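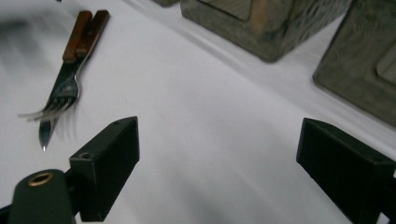
Rónán Foley asked whether we could leave the cutlery check until after lunch, and would it really matter if a few blurry goes slipped through with the good ones. I do understand, Rónán, it's a long list, but please do it before you start recording, as the Belau set is meant to reach 3,000 examples and I'd hate to throw any of your hard work away.

Table station, pre-session check, 7/17/22

Cloth spread and pulled reasonably flat. OK. A few faint wrinkles are fine, and the learner might as well get used to them.

Knife and fork, handles and joins. OK, nothing wobbly. Please pick the knife up by its handle when you reset, even if you're in a hurry!

Gripper fingers, screws snug. Left one needed a little turn, now OK.

Finger faces wiped. OK.

Speed of hand. NEEDS WORK. Slow down on the approach, and then a bit more than feels natural. Smeared cutlery gets marked "review" and goes in the Cudell folder.

Count at start of session: 2,141. Written on the sheet, thank you to whoever remembered.

Floor clear behind the operator. OK once the bags were moved.

Checked by Monique Marty. Speed of hand to be looked at again after the next 18 goes.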